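Looking After Mallet: Questions We Get Asked
Home > Shop Floor > Mallet > FAQ

Mallet is the two-armed, two-legged robot in the practice grocery aisle at our Grekville shop. People who come over from the Mamville site to take a turn with it tend to ask the same things, and we like being asked, so we wrote the answers down. If yours is missing, leave a note in the Tillska binder by the door and we will get to it.

How long does it take to get Mallet ready in the morning?

Plan on 26 minutes if it was put away properly, and closer to an hour if it wasn't. Most of that is the joint check, where each arm and leg goes slowly through its travel while you stand back and listen. Please don't skip the listening part! A dry wrist has a faint scratchy sound long before it shows up on the screen, and once you've heard it you will know it forever.

Do I have to do the joint check again after lunch?

Only if the power was off. If Mallet sat in its standby pose with the power on, open and close both hands a few times, look over the cables, and carry on.

How do I know the cables are routed right?

The arm cables should have a bit of slack at the wrist, enough for a loose loop that moves when the hand turns. Too tight and the plug works itself out over a few days. Too loose and it hooks on a shelf edge, a basket handle, or your sleeve. Turn the wrist all the way one direction, then all the way back, and watch the loop the whole time. If it goes straight at either end, give it more slack and retie it. We use the soft reusable ties from the second drawer, never the hard plastic ones – those have cut into a cable jacket twice now.

What about the cables near the floor?

Walk the area before every run and move anything lying close to the feet. It takes no time at all, and it is the step people forget most, including those of us who wrote this page.

How often do the fingers need cleaning?

After every produce session, and sooner if you've been handling anything sandy. Carrots are the worst for this, tomatoes the easiest. Use a barely damp cloth on the fingers and a dry brush where they meet the hand. No sprays, please, not even the gentle one that smells like oranges. Let everything air dry for 20 minutes before you power up.

The hand closes but the grip feels weak. What should I try?

Clean it first, which fixes more than you would expect. If it's still weak, run the grip calibration from the maintenance menu with the hand empty and pointing down. You want a closing reading within 200 counts of the one written on the card in the binder. Our right hand reads 2,832 on a good day. If you're way off that after two tries, stop there and write it up, and somebody will swap the finger set for you.

Can I practice reaching and holding at the same time?

Yes, and we'd love it if you did, once both hands have passed calibration on their own. Start with the basket in the right hand and leave it empty for the first few runs. Then add one item, something with a little weight to it, and have the left hand go into a bin.
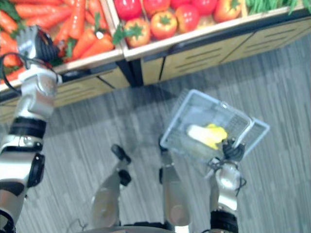
Keep your eye on the basket arm while the other one is reaching. It's very natural to watch the hand that's doing the interesting work, but a loaded arm can sag a little as the body leans, and you want to catch that early. If it sags more than a hand's width, end the run, set the basket down, and check the shoulder settings before trying again.

Does the carpet cause any trouble?

Less than we feared. It is kind to the feet and quiet, too. It does shed, though, so run the brush over the foot pieces and ankle joints at the end of the day and pull out any fuzz. In February the air gets dry enough for static, and we put the humidifier on.

How should I put Mallet away?

Empty the basket, park both arms, lower Mallet onto its stand, and wait for the steady light before you switch off at the wall. Vegetables go back in the cooler. Write your joint check and grip numbers in the log, even the boring ones.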